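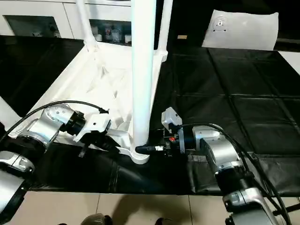
Yu-ting Liu would not call it learning, at least not yet. The reader wrote in after last month's item on two-armed furniture handling to say that a robot which has seen 3,000 recordings of people moving its arms around "has been drilled, the way you drill a dog to sit," and that the word the Pristari group keeps using in its talks promises a good deal more than that.

The letter arrived just as the group put out a longer write-up of the work, and the write-up does not settle the argument. It does give more to argue with.

The method, which the group calls Kivi, is meant for objects too wide or awkward for one gripper. A plastic chair is the main test piece. Two arms have to take hold of it at different points, tip it, turn it and set it down, and neither arm can do much without changing the load on the other. Older systems usually handle this by making one arm the leader and having the second follow. Kivi drops the leader. A single network reads the cameras and sends commands to both arms at once, and the write-up says this lets either side give way when the chair starts to twist.

The claim that got attention is that Kivi can get by with far less practice on a new object. After the 3,000 recordings used for general training, the group added 30 recordings with the chair and then let the arms run alone. In 12 test runs the chair ended up where it was wanted in all but 2.

Twelve runs is a small number to hang a headline on. So-ying Choi, who builds two-armed machines at Olleck and had no part in the work, said she would want to see the same test with the chair starting in places the training recordings never covered. "They say the start position was varied. By how much? A hand's width is one thing. The other side of the mat is another," she said. The write-up gives no figure.

There is also the matter of what counts as a success. A run was marked good if the chair came to rest inside a taped outline, and runs could be restarted if an arm stopped itself on a force limit in the first few seconds. The write-up mentions these restarts in a footnote and does not say how many there were. Choi called that "the first thing I'd ask about, and the second thing too."

Chia-jung Lui, the lead author, said in an email that early stops were treated as hardware faults and that including them would "mix up two different questions." She agreed that the number should have been printed and said it will be in the next version. She also said the group picked a molded plastic chair on purpose - it is light, it flexes, and its legs give a gripper several places to grab that look fine and then slip.

That is a fair point, and the chair is a harder object than the boxes and bins that fill most papers of this kind. But it is one chair. The group tried a folding stool as well and reports only that results were "encouraging," with no runs listed. The comparison with a leader-and-follower setup is thin too. The older method was given the same 30 recordings, but by the group's own account it was tuned for a single afternoon, while Kivi had most of a year.

Yen-ting Ho, another of the authors, said the group never meant to suggest the system was ready for homes or warehouses. The talk slides from the spring do show a drawing of a living room. Ho said that slide has been taken out.

Olleck plans to run the method on its own arms in November, using a chair of a different shape and someone else's scoring rules. Lui said her group will hand over the trained network and the chair recordings but not the full set of 3,000, part of which was collected under an agreement with Titetti. Without the full set, outside labs can check whether the finished network works. They can't check the claim about how little practice it needed, and that was the claim in the title.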